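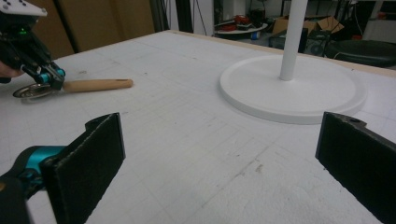

Figure 1. Hand-held grippers at a white work table, one of them closed on a pizza cutter.

Student Project Report: Hand Tools, Robot Arms and the People on the Prep Line
Shahla Kiani
May 21, 2026

Introduction

When I started my placement at the Hundo kitchen in Waltport last September, I thought I would be writing mostly about machines. I ended up writing mostly about people, and I hope my readers will forgive me for it (my advisor, Waldemar Kaczmarczyk, already has, and I thank him warmly for his patience with my drafts).

Hundo makes chilled pizzas and flatbreads and employs 60 people. It is bringing in two robot arms, which everyone calls Melo, to take over portioning and cutting. The arms learn from recordings of people doing the work with hand-held grippers, so before the arms could do anything useful, the staff had to teach them. My question was a simple one: what does that teaching do to the job of the person who does it?

How I worked

I talked with six members of the prep crew, some of them several times and usually over tea, and I spent as many afternoons as I could at the recording table. I also tried the grippers myself. Picking up a pizza cutter by its wooden handle sounds like the easiest thing in the world, and I was terrible at it! With fingers you feel the handle settle into your palm, but with a gripper you have to watch for it, and my wrist was sore by the end of the first hour.

What I found

The crew had recorded some 4000 short runs by the time I left. Most of the people I spoke with liked the recording work more than they expected to, mainly because they could sit down for part of the shift and because somebody was finally asking them how they did things. One woman from the Alipour line, who has been cutting for longer than I have been in school, told me she had never once thought about which way she turns the blade until she had to do it slowly with a gripper.

There was worry as well. Recording time was paid at the normal rate, and several people felt that teaching a skill should count for more than using it. Two of them asked me what would happen to the cutting stations afterward, and I could not tell them. Management has promised retraining for the cutters, though the details had not been written down when my placement ended.

Next steps

I would like to go back once the arms have been running for a full season and talk to the same six people again, if they will have me.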